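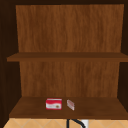
Kitchen Sim Project: Gallery

Our robotics club spent the fall build season in simulation. The team's task for the Jadano student challenge is a kitchen: a two-handed robot has to work with dishes and food around a sink. Updated September 4, 2025.

Plate in the sink, with one piece of food on it.

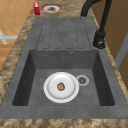 Sink basin, plate left of the drain.

Each run is capped at 400 steps. We logged 30 runs on the first scene before changing the hand controller, and the new one is smoother near the counter edge.

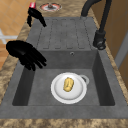

The old controller is still in the Kollard folder if anyone wants to compare.

Next up is placement scoring. We want the drainboard as a target area in October, and it starts out empty, so any contact there is easy to log. 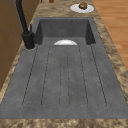
Scoring uses the Shehu script from last year with new limits. Plates are harder than boxes for it. With one down in the basin and another out on the far counter, it has to check both before it gives a result.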